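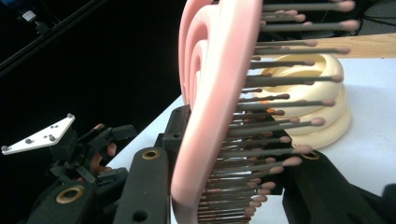
Pink foam spiral with gray rods.

Watch order for Sesoston? Chronological or as it aired?

Asked by Tavion Lindgren in Anime & Animation

My niece has informed me that I am not allowed to talk to her at Thanksgiving unless I have seen Sesoston. Fine. I have watched worse for less. But I sat down on Sunday with a bowl of cereal and found that the streaming menu has a Season 1, a Season 2, something called Season 2 Part B, a movie, a "Chapter Zero" that sits after the movie, and a recap special with a different title that might or might not be the same thing as episode 13.

I looked at two lists online. One says start with Chapter Zero because it happens first. The other says anyone who starts with Chapter Zero deserves what they get. Neither one explains itself.

Things I would like to know:
1. What order?
2. Can I skip the movie? I have a bad history with anime movies where the cast goes to a hot spring for two hours and then there's a dragon.
3. Is the Derkerthorpe arc the long one? A coworker said "get through Derkerthorpe" in the voice people use about kidney stones.

Sub or dub doesn't matter to me. I'll be folding laundry for half of it, so probably dub.

3 answers

Trinity Kapoor
Accepted answer, 42 votes

Watch it as it aired. Chapter Zero does take place first, but it was made for people who had already finished Season 2, and it gives away who the lamplighter is in the opening song. Not in the episode. In the song. With her name on the screen.

So:

Season 1, all of it. Episode 13 is the recap. The special with the other title is that same recap with a new voice-over and four minutes of the captain looking at the ocean, so skip whichever one you reach second.

Season 2. This is where Derkerthorpe starts.

Season 2 Part B. The menu treats it like an extra but it's the other half of the season. I know someone who skipped it and spent the whole movie asking who the guy with the bell was. The guy with the bell is the main villain.

The movie. You can't skip this one, sorry. No hot spring. There is sort of a dragon.

Chapter Zero, last. It's only six episodes and the best-looking thing they've made, and it hits a lot harder once you know how everyone ends up.

As for Derkerthorpe, yes, it's long. The siege stuff drags in the middle, where they spend three episodes arguing about whether to open a gate. They open the gate. After that it moves, and the payoff in the harbor is why your niece is like this. If you're going to fold laundry, do it during the gate.

One warning about the dub: they recast Benavides between Season 2 and Part B. He goes from gravelly old sailor to a pleasant man reading you your bank balance. You get used to it by the second episode or so.

Arlo Rosenthal
9 votes

Going to disagree with Trinity on one point. I watched Chapter Zero first, by accident, because autoplay has no respect for anyone, and I liked Season 1 more for it. Knowing who the lamplighter is turns all those scenes in the chandlery into something really sad, where my friends just thought she was a weird lady who sold candles. It's a perfectly good way to see it if you don't care about surprises.

I wouldn't do it for a first-timer who has a niece to answer to, though. She'll be watching your face.

Also nobody has mentioned the manga. The show stops at chapter 59 and doesn't so much end as leave the room. There's a new season supposedly coming in July, but they said that the last time too, and what we got was a mobile game. If you finish and feel cheated, pick up at chapter 59 and don't start at 60, which is what the official site tells you to do. They cut the last eight pages of 59 and those are the pages with the letter in them.

Sudheer Varma
-2 votes

just read a summary. 40 episodes is a lot of time and the manga is better. Workdale did the same story in half the length and had a better villain

Comments on this answer

Wanda Obi: Workdale is about a school for bakers.

Sudheer Varma: a school for bakers with a better villain

Trinity Kapoor: He's got a point about the villain.

Tavion Lindgren: Update from the asker. I'm on episode 11 and the captain has just sold the boat. I have questions about the boat. Going with Trinity's order and starting Derkerthorpe with a full hamper. Please don't tell me anything about the bell.

Wanda Obi: Does he get the boat back is the only question you should be asking. Also turn the subtitles on for episode 12 even with the dub, the signs on the dock aren't translated out loud and one of them matters.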